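Speaker notes - "Why we eat one banana"
Dradstead Public Library, lunchtime talk, Fri 19 June
Speaker: Ye-rin Hong

Opening (keep it quick, people are still finding seats)

Good afternoon! Ask for hands: who had a banana this week? Who can name the variety? Usually one gardener at the back gets it. It's the Cavendish, and if you bought yours in an ordinary American supermarket, that is almost certainly what you had.

Slide 2 - The one your great-grandparents ate

Until the 1950s the export banana was the Gros Michel. Thick skin, big bunches, traveled beautifully in the hold of a ship. People who have tasted both tend to call it sweeter and richer. Then Panama disease, a fungus that lives in the soil, went through the plantations of Central America and growers gave it up field by field. You can still get Gros Michel in some places, and I finally tasted one in February at the Purnen fruit market - wonderful, I went back for a second before I'd finished the first.

PAUSE. Somebody always asks about banana candy here. Say the candy question is coming at the end.

Slide 3 - No seeds, so what?

This is my favorite part, slow down! Wild bananas are full of hard seeds the size of peppercorns. The ones we buy are sterile, so every new plant is grown from a piece of an old one. A plantation of 1000 Cavendish plants is really one plant copied over and over. Great if you want every bunch to ripen on schedule. Terrible when a disease arrives, and a newer strain of Panama disease does attack Cavendish.

Also: the banana "tree" has no wood. The trunk is leaf bases wrapped tightly around each other (it's a giant herb, and botanically the fruit is a berry). Expect a gasp at berry.

Slide 4 - The trip north

Picked green, shipped cool, then ripened in closed rooms with a little ethylene gas. Ye-seo Shin at the Vundness warehouse let me stand in one of theirs and the smell was incredible, like walking into bread. She grades ripeness by eye against a color chart. Mention the paper bag trick for ripening at home.

Slide 5 - What else is out there

Red ones, stubby ones, plantains for frying, the cooking bananas of East Africa. Hold up the Dramani seed catalog and read the bit on cold-hardy types. If time is short skip the catalog and go straight to candy.

Candy answer: the flavoring is mostly isoamyl acetate. The story that it was modeled on Gros Michel is fun but hard to prove, so say so. Gros Michel does seem to have plenty of it.

Slide 6 - Questions

Leave this one up during Q&A. Tasting plates are by the door, 23 portions, so ask people to share. Return the microphone to the front desk.

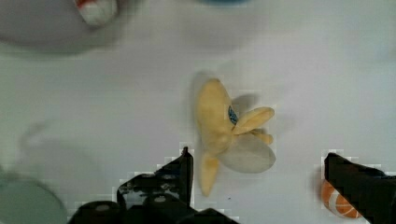

Slide 6: Toy banana, partly peeled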